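What I learned from watching a slow machine

In January I will have worked in repair for 11 years, so when the firm Radwan opened its hall in Busthorpe to the public, I went with a certain opinion already in my pocket. I believed that taking apart old computers is work for hands, and that a robot at such a table is mainly good for the brochure.

The hall stands on a street where the oldest building carries the year 1879 over its door. Inside it was warm and there was too much coffee. The visitors were led in small groups to the table of the Skandevum project, which wants to recover usable parts from office machines. The young engineer who spoke to us told us that the firm had received 680 old towers from one school district, and that no two deliveries look the same. I can confirm this from my own shop. The same model can come with a different bracket, a different screw, a cable pushed to the other side.

What surprised me first was how little the demonstration tried to impress. There was no music and no countdown. The robot was working on the drive cage, where the hard drive sits in its carrier with light-blue plastic rails, and between the gripper and the drive there is not much space for a mistake.

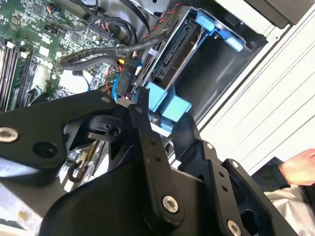 Author: the repairman from Vusitz

A person who never opened a computer will perhaps say that this is simple. You press the latch, you pull, finished. But my fingers know many things which I never had to explain to anybody. They know when plastic is about to break. They know that a cable can be moved a little and that a connector should not be. To give this knowledge to a machine, somebody must first admit that it is knowledge, and I think this is the part of the visit that pleased me most. For years people have called my work "unskilled" – and now engineers spend whole months on one small piece of it.

I do not want to be too friendly, however. A visitor beside me asked what happens to the people who do this job today, and the answer was long and soft. We heard that they will "move to other tasks." Which tasks, and for what pay, we did not hear. If a firm can plan the path of a gripper so exactly, it can also plan this.

I would also like to see such open days after 2000 towers, when the paint is scratched and the staff are tired. A machine should be judged in its ordinary week. I wrote this on the comment card, in capital letters, and I left my address in case they want to invite me again.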